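Fairweather Worktop Microwave Shelf

Product code 657
Stocked at our Dreltard and Rakville branches

The Fairweather shelf lifts a microwave off the worktop and leaves the space underneath free for chopping boards, trays or a bread bin. It stands on four legs with screw feet, so it can be levelled on a worktop that slopes a little. No drilling is needed. The legs and crossbars are powder-coated steel and the shelf itself is a single steel sheet with a raised lip at the back.

The shelf holds up to 14 kg. Weigh your oven or check the rating plate before ordering, and allow for the glass plate and whatever you are likely to cook in it. Measure the depth of the oven with the plug and cable in place. Most ovens also need clear air at the back and above, and the handbook will say how much. 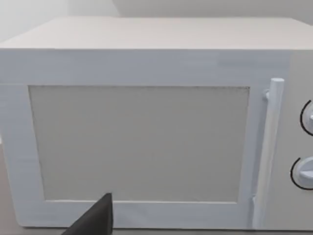
White microwave oven, front and top. Oven not included.

Do not stand the shelf over a hob or next to a sink. If it is going under wall cupboards, measure from the worktop to the underside of the cupboard first, then take off the height of the shelf and the oven. Customers with low cupboards may be better served by the Trirnum wall bracket, code 1422, which needs a solid wall and a drill.

Assembly takes two people a few minutes. An Allen key is in the box. Tighten the bolts by hand until all four legs are on, then go round again with the key.

Wipe clean with a damp cloth. Scouring pads will mark the coating.

Finishes: white, grey, black
Guarantee: 2 years
Spare feet: sold in packs of four
Delivery: Wednesday van round from Dreltard, or collect from either branch

Returns are accepted unassembled and in the original box. The black finish is out of stock until December.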